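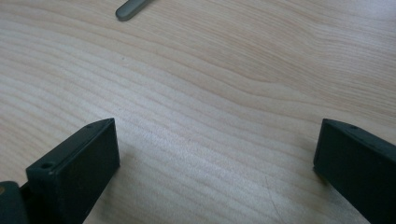

Wood grain on a pale tabletop

Wood grain is the pattern made by the fibers and growth layers of a tree when the trunk is cut. The word is used in several ways. It can mean the direction in which the fibers run, the look of the surface, or the feel of the wood under a tool. Woodworkers often use it in all three senses in the same conversation.

Origin

A tree in a climate with distinct seasons adds a layer of new wood each year, just under the bark. Wood formed in spring is usually lighter and more open. Wood formed later in the season is darker and denser. Cut across the trunk, these layers appear as rings. Cut lengthwise, they appear as lines, bands or loops, depending on how the saw passes through them. Tropical trees may show faint layers or none that can be told apart by eye.

Types of cut

Flat-sawn boards are cut so that the growth rings meet the wide face at a low angle. The result is a pattern of arches and long ovals, sometimes called cathedral grain. Less wood is wasted this way, but the boards are more likely to cup as they dry.

Quarter-sawn boards are cut with the rings close to upright. The lines on the face are narrow and nearly parallel. In oak, this cut also shows pale flecks where the rays of the tree are exposed. Rift-sawn boards fall between the two and are often used for table legs, which then show straight lines on all four sides.

Veneer may be sliced from a flat block or peeled from a turning log. Peeled veneer tends to have a broad, wandering pattern that does not occur in sawn boards.

Figure

Figure is the name for markings beyond the ordinary run of the grain. Curly figure comes from fibers that grow in waves. Bird's-eye figure is made up of small round marks and is best known in maple. Burl figure comes from rounded growths on the trunk or roots, where the fibers turn in every direction. Burl is hard to plane and is mostly used as veneer or for small turned items.

Working with grain

Wood splits easily along the grain and resists being cut across it. A plane pushed against rising fibers will lift and tear them, so the board is turned end for end and worked from the other side. Wood also swells and shrinks far more across the grain than along it - a wide solid top has to be fastened in a way that lets it move.

Imitation grain

Painting a plain surface to look like costlier wood is called graining. The painter lays down a light base coat, brushes a darker glaze over it, and draws combs, rags or dry brushes through the glaze. The Pirnside workshop of Fraser Kerr was known for its imitation oak doors, and Kerr's pattern book contains over 500 painted samples. His pupil Consolacion Enriquez added nine more combs to the set he used, most of them for ash and elm.

Printed grain later replaced much of this work. A photograph of real wood is printed on paper and sealed under a clear layer. Since the same sheet is printed again and again, a knot or loop may appear more than once on a large surface.

See also

Figure (wood)
Graining
Quarter sawing
Veneer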